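Category: Ethics Office / Filing Guides
Reading time: 3 min

Section 8. Reporting the Sale of Shares in the Akdale Disclosure Portal

Use this section if you hold an appointed post in the city of Akdale and you sold shares, bonds or fund units after taking the post. For gifts and paid travel, see Section 3.

Before you start, keep near you the sale confirmation from your broker and your last yearly statement. The portal closes your session after a short time without typing, and unsaved lines are lost.

1. Sign in with your staff number and open "My Filings".
2. Choose "New periodic report". Do not choose "Amend", even when the shares were listed in your June statement.
3. In the field "Holder", select yourself, your spouse or a dependent child. A joint account needs one line for each holder.
4. Write the full name of the company. If it was Stolimmont Energy, do not write only "Stolimmont", as the property firm is listed under that name.
5. Enter the date of the sale, and not the date when the money arrived.
6. Select the value range. The portal does not ask for the exact amount.
7. If the sale was ordered by the Ethics Office, tick "Directed sale" and enter the number of the letter.
8. Press "Save line", then repeat for every other sale.

Note: A partial sale is also a sale. Enter the part you sold here - the part you still own stays in your yearly statement.

Caution: After you press "Certify and send", you cannot change the report by yourself. Write to Pallavi Prajapati at the filing desk and she will open it again.

Recusal during the sale

9. Open the tab "Matters". Mark each permit, contract or hearing that concerns the company.
10. Name the person who will decide in your place. Your own assistant is not accepted.

Note: Shares received before 1976 on paper certificates have no broker record. Attach a scan of both sides and use Form 213.

Related guides
Blind trusts: what the office accepts
Reporting a spouse's employer
Late filing and how to ask for more time

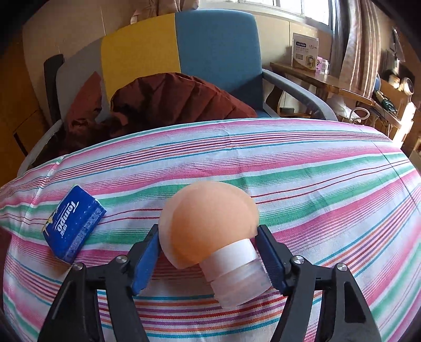 The recusal stays active until the filing desk confirms the last sale. Please do not return to the matter before you have this confirmation in writing.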